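Waaka navy puts new patrol vessel to sea as two-day coastal exercise opens

By Sheyla Ospina 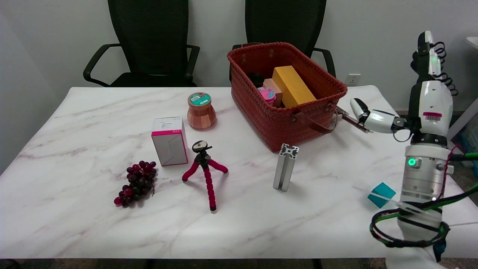

BRURO – Waaka's small navy began a two-day exercise off its northern coast early this morning, and used the occasion to bring its newest patrol vessel, the Rindidum, into service in front of a good crowd of families who had come down to the harbour wall with flasks and blankets well before sunrise.

The ship left the inner basin at Bruro a little after six, with the harbour tugs sounding their horns on either side of her, and was past the outer light by the time the town's bakeries had opened. She is the largest vessel the navy has built at home, and the yard at Movon, where her keel was laid, gave its workers the morning off so that those who wished to could make the journey up the coast and see her go.

Thirteen vessels are taking part in the exercise, most of them the older coastal craft that people in Bruro will know well from the fishery patrols. They are to practise boarding, towing and night signalling in the waters between the harbour and the Movon shoals, and tomorrow the Rindidum will fire her forward gun for the first time as a commissioned ship, at a floating target well clear of the ferry route. The defence ministry has asked small boats to stay south of the marked channel until the exercise has finished, and the ferry company says its afternoon sailings will run as normal, though passengers may find the crossing takes a bit longer than they are used to.

The timing has drawn some comment abroad. Talks with Waaka's neighbours over the fishing limits broke up in October without an agreement, and there has been a fair amount of hard talk since then about who may drop a net where. The ministry said in a statement that the exercise had been planned long before the talks and was "directed at no country", adding that notice had been given to shipping in the usual way. A foreign coastguard aircraft was heard over the bay during the morning, but officers at the harbour seemed quite relaxed about it and said such flights were common whenever the fleet went out.

At home, the argument has been more about money. The Rindidum was delayed by nearly two years, first by trouble with her gearbox and then by a long dispute over the wiring, and opposition members have asked more than once whether the country might have been better served by repairing the boats it already had. The ministry has promised to publish the full cost of the ship before the budget debate, and it was still being asked for the figure on the quayside this morning, very politely, by several reporters at once.

None of that seemed to trouble the people along the wall, many of whom had a son or a daughter or a cousin somewhere on deck. The town band played, rather bravely given the wind, and the primary school had been allowed to start late – there were a great many small paper flags about, and a few of them ended up in the water. An elderly man who had served on the coastal boats as a young stoker told me he had been there since four o'clock and would happily have come at three. He thought she sat a touch high at the bow, but he said he would forgive her that once she had taken on her full stores.

The fleet is expected back at Bruro tomorrow evening if the weather holds. The forecast is for a fresh westerly easing through the day, with some rain on the coast by dusk. The ministry says the Rindidum will stay alongside for a short spell of checks after the exercise and then sail for Movon, her home port, where she will take over the fishery patrol from two of the older vessels. Members of the public will be able to go aboard while she is at Bruro, and the harbour office will put the visiting hours up on its noticeboard by the ferry steps.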